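**Vorkia bench repair project: progress report to Drillier**
23 June 2020
Prepared by Zdenka Živković

The grant pays for eight months of work on whether failed power boards can be mended cheaply enough to bother. I remain unconvinced, and the figures so far do little to change that.

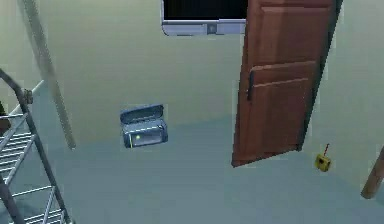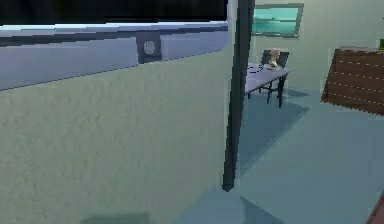
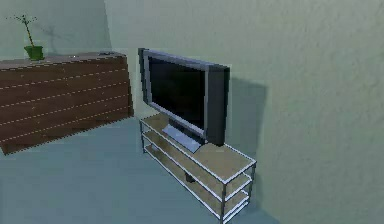
*Rendered views, all three from the same place.*

**Boards.** We have taken in 299 and tested 225. The rest are waiting for fuses, which Kartha has promised twice. Most faults are on the input side: shorted rectifiers, open resistors, the odd burnt track. Ognjen Shehu thinks swapping every large capacitor on sight saves time. I doubt it. Plenty of the ones he pulled measured fine, and two boards came back with lifted pads.

**Test gear.** The Drotow meter reads high on low-value capacitors. The supplier says this is normal — I would like to see that in writing. Until then we check anything doubtful on the old bridge.

**Spending.** Parts have cost £864. Labour is still not logged properly, so any cost per board we gave you now would be flattering and wrong.

**Next.** Finish the untested boards, then run the repaired ones under load overnight. A board that powers up on the bench is being counted as a success at present, and I want that stopped before the next report.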